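Music Hall on the Circuit: A Conversation with the Keeper of the Bendby Playbill Collection

The Bendby Playbill Collection holds printed matter from the small music halls and concert rooms that operated in and near the town during the second half of the 19th century. Its keeper has held the post for 14 years and has overseen the cataloging of the song sheets, playbills, and account books that make up most of the holdings. The keeper spoke with us at length on the condition, usual for staff of the collection, that the post and not the person be credited.

The conversation began with the question of what a hall in a town like Bendby was. "People arrive with a picture of gilt and plush," the keeper said. "The large city halls did look like that by the end of the century. Our first hall was a long room behind a public house, with a platform at one end and a piano. The landlord got his money back on the beer. He kept one account book for the bar and the entertainment together, and it took us two years to separate the one from the other."

That landlord's book is the oldest item in the collection. It records payments to singers, a clog dancer, a man with trained birds, and, on several pages, a chairman. The keeper regards the chairman as the figure modern audiences understand least.

"He sat at a table with his back to the platform and announced the turns," the keeper explained. "He also kept order, and he encouraged the front tables to buy drinks. He was paid more than most of the performers. When the halls put in fixed seats facing the stage, his job went away, and with it a whole manner of running an evening."

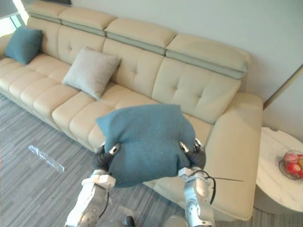 The change to fixed seating is well documented in Bendby because the second hall, the Ragab, was built with it from the start. The Ragab opened with places for 200, a proper proscenium, and a rule against smoking in the gallery that appears on every surviving bill. It stood on the corner now taken by the bus station, and no part of the building remains.

Asked how the hall came by its name, the keeper was cautious. "There are three stories, and I do not trust any of them. One says it was the name of a horse. One says the builder had worked abroad. The third is a song that nobody has ever found. We print the name on our labels and leave the matter there."

The Ragab belonged to a small circuit. A performer engaged there would usually play a week in Bendby and then a week at Jorham, some distance up the line, before moving to the coast. The keeper has traced a number of these routes by comparing bills from the two towns.

"The bills are very good evidence of what was promised and poor evidence of what took place," the keeper said. "A singer is billed in Bendby and in Jorham on the same night. One of the printers has made a mistake, or one of the managers has told a lie. For a long time I assumed it was the printers. Having read the managers' letters, I now lean the other way."

The letters in question were found in the cellar of a former printing works and came to the collection in a single trunk. They concern fees, late trains, lost costumes, and a long dispute over the loan of a painted backdrop showing a harbor. The backdrop was lent by Jorham for a week and was still in Bendby the following winter. Jorham's manager wrote eleven times. Bendby's manager replied twice, and in the second reply offered to buy it.

The songs themselves present a different difficulty. Sheet music was sold in the lobby, but what was printed was often a milder version of what was sung. The keeper described a sheet on which an owner had crossed out two verses in pencil and written others in the margin.

"We cannot say that the penciled verses were performed at the Ragab," the keeper said. "We can say that somebody knew them and thought the printed ones were wrong. They are ruder and they scan better. The local jokes have mostly died. There is one concerning a councilman and a drain that must have brought the house down, and I have had to write a full page of notes to explain it to visitors."

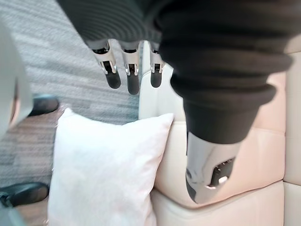 The keeper was also asked about women on the circuit, a subject on which the collection receives more inquiries than on any other. Women appear on the bills from the first years, as ballad singers and in sister acts, and later as comic singers who topped the bill. The pay books show that a leading comic singer at the Ragab could earn as much as any man on the program. They also show that women in the chorus paid for their own shoes and stockings, and that these sums were taken out before wages were handed over.

"I would ask people to read the deductions," the keeper said. "The fee column is cheerful reading. The deductions column tells you how a person lived. There were fines for being late, for talking in the wings, and for an encore that ran over. One dancer was fined in every week of her engagement and was then invited back the next season, so I take it the house liked her more than the books did."

The Ragab gave its last variety bill in December, with a conjuror, a family of tumblers, and a comic singer on her farewell tour. It was her third farewell tour by the keeper's reckoning. The building then showed moving pictures for some years before it was let as a furniture store.

Much of the present work of the collection is concerned with access. The catalog was moved some time ago to Womex, the shared database used by several small theater archives in the region, and 2000 items can now be searched by performer, hall, and title. The keeper spoke well of the system but noted its limits.

"Womex requires a date for each record," the keeper said. "A playbill commonly gives the day and the month and leaves out the year, as everyone reading it knew what year it was. We have had to learn to date by typeface, by ticket price, and by the name of the printer. Where we are unsure, we say so in the notes field, and I would urge readers to look at that field before they quote us."

Spelling is another matter. Performers changed their names freely, and printers spelled them as they pleased. The collection's practice is to enter the form found on the bill and to link it to any others known. One ventriloquist has seven entries, and the keeper suspects that an eighth, filed under acrobats, is the same man.

On the question of what the collection still lacks, the keeper answered without hesitation. "Orchestra parts. We have the tunes for voice and piano, but the Ragab had a band of six, and we do not know what they played from. The parts were used until they fell to pieces. If any family has a box of handwritten music with a hall's stamp on it, we should be very glad to see it, in whatever condition."

The reading room is open by appointment. Readers wishing to consult the account books should give notice, as these are kept in a separate store, and pencils only may be used. The display of bills from the Bendby and Jorham circuit closes on 15th December, after which the items will return to storage and may be requested in the usual way.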